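Marero Closing Venues Dataset

We love small venues, and we kept losing them faster than we could write them down. So we started writing them down! Marero is a table of music rooms, puppet theaters, variety halls and odd little museums that lost their space or moved, built from old listings, flyers and local news notices.

Version 2, 23 Aug 2020

What you get

venues.csv has 530 rows, one per venue. moves.csv has 273 rows, one per change of address (a venue that moved twice shows up twice, and yes, a few of them did). The July release had a bug that dropped accented letters from venue names. Fixed now, thanks to Pei-shan Tai, who went through the whole file by hand! 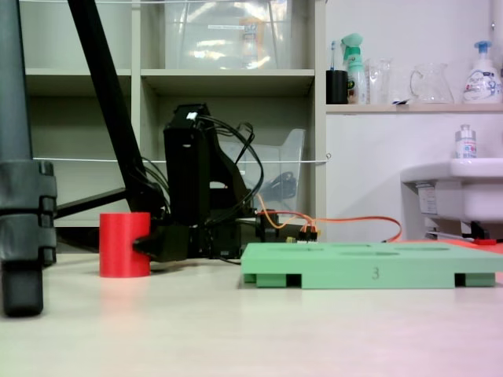 Robot arm with its gripper against a red cup, green tray at lower right.

Main columns

venue_id: stable between versions, safe to join on
name: as printed on the venue's own flyers where we had one
city: current spelling
last_show: year only, blank if unknown
reason: lease, sale, fire, retirement, other, unknown

Please read the notes column before you chart "reason". Landlords and founders often told different stories, and we kept both.

Known gaps

Trendenia is covered really well and Jakum hardly at all. Rooms with fewer than 30 seats are missing before 1990.

Adding a venue

Send a row and a source to Grigoris Konstantinidis at the Athanasiadis reading room. Scans of ticket stubs are very welcome (we adore ticket stubs).

License: CC BY 4.0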